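Soft Pads, Hard Kitchenware

The test bench at Plastemel is a white table with a few kitchen items on it, and most of the arguments there are about rubber. Oi-ling Su runs the grip trials. Over six weeks she has compared two hand-held grippers, the Bravo and the Ulance, on tubs, racks and trays.

The body of a gripper rarely gives trouble, she says. The pads do. A new pad holds a plastic tub well by its wall. After 18 sessions the covering starts to lift at the rim, and a thin edge can catch in the gap. Su keeps using worn pads for part of each trial, as customers will too.

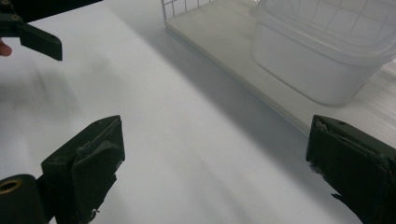 What the trials found

The Bravo opens wider and was easier to line up with a tub. The Ulance closed more evenly and dropped fewer wire racks: 8 against 9, a difference Su calls too small to matter. Both did poorly with flat trays, which have to be tipped up before a finger can get under them.

Taha Alaoui, who molds the pads at Furum, is working on a thicker covering with a rounded edge. The first set is due in October. Su plans to run it on the same table with the same tubs.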